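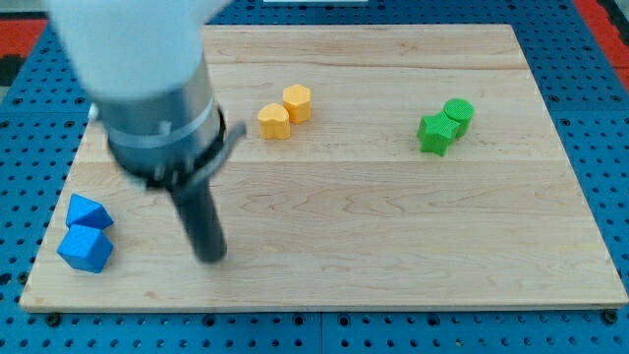

Blocks paired by color on a maple-looking board, arm over the wood.

28 October 2019
Posted by buddale_shoprat

So is this the state of the art? My boss at Merrick wants an arm for parts kitting and keeps telling me they can sort anything now. Blue with blue, green with green. My kid did that at two. Our bins have 188 part numbers and half of them are oily.

gasketgoblin wrote:
Fair, but look at the shapes. A heart, a star and a round one don't all grab the same way. Give it some credit.

buddale_shoprat wrote:
Six blocks, nice even light, board sitting on a flat table with holes in it. Show me a sock drawer.

tinsnips155 wrote:
We ran a Vustov cell from August on. Great on one part. Change the tray by 4 mm and somebody had to go reteach it. I still load by hand.

gasketgoblin wrote:
That's old-style teaching though. Jistum claims theirs handles parts it hasn't seen.

tinsnips155 wrote:
Claims. Did they let you bring your own parts?

gasketgoblin wrote:
No.

buddale_shoprat wrote:
I'm taking a coffee can of mixed hardware to the demo. If it gets through 104 pieces without a babysitter I'll sign the request myself.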